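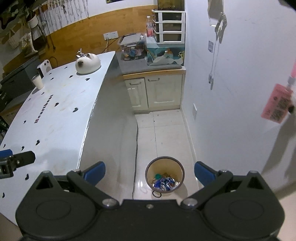 Open day at Skutard, who went?
Forum > Robots and automation > Visits and shows

beatriz_l
Posted Mon 28 September
I visited the open day in Carroll on Saturday with my two sons. My English is not perfect, so please be patient with me. We saw the two-finger gripper with the blue pads picking up cups, and the staff let the visitors try it too. My older boy needed 6 attempts, but his favourite part was to open and close the fingers with nothing between them. I was surprised how slowly one must move the hand. Was it the same for you?

corrigan_d
Yes, slow. I queued for the better part of an hour and got three tries. For that I could have watched a video at home.

beatriz_l
I am sorry for your queue – we came at nine and waited very little. I do not agree about the video, though. In a video you do not feel the weight in your wrist.

PhilH
Agree with Beatriz. The June one at Umalier was all speeches and you couldn't touch a thing.

corrigan_d
The speeches were at least honest about the price. Did anyone get an answer on Saturday?

beatriz_l
I asked Teresa Tully at the desk. She told me 2,569 dollars for the pair, without the cable. I have written it down, but please check with her before you order.

corrigan_d
Without the cable. Of course.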